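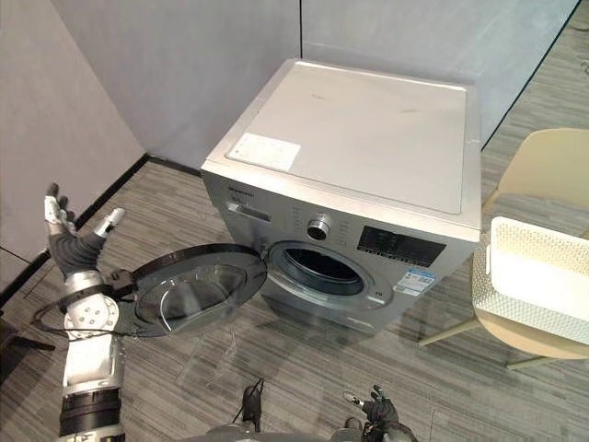
1/ I moved to Ralden in May and I want to write down some things about renting here, for those who come after me from another country. It is a small thread.

2/ The advert said "part furnished". In my language this means a bed and a table. In Ralden it can mean curtains. Ask for a written list before you pay anything.

3/ My deposit was 303 for the room and 50 for the keys. The 50 was not in the advert. I paid it, but now I would ask first what it covers.

4/ Read the meters on the first evening and write the numbers on paper, with the date. My first bill was for 81 and part of it belonged to the tenant before me. The company corrected it after two phone calls.

5/ I was afraid of those phone calls. What helped me: I wrote my sentences beforehand and I asked the person to speak slowly. Both times they did.

6/ The bus to Skimby stops running earlier than the map says. If you work late, look for a room on the Caron side of the river. You can walk home from there in 20 minutes.

7/ Quiet hours are in the contract, on the last page, in small letters. In our building it is no washing and no drilling after nine. My neighbour told me this very politely, through the door.

8/ "You must come for tea some time" is not always an invitation. I am still learning when it is.

9/ If something is not clear in your contract, the library has a free advice desk in the mornings. Bring all the pages, also the ones you think are not important.

11 September 2024

Comments

The key money surprised me too. Mine was returned when I left, but I had to ask for it in writing.

Is the advice desk open to people who live in Skimby?

Yes, they did not ask for my address.

Number 8 is very true, and I was born here!

Contact | Copyright | Back to top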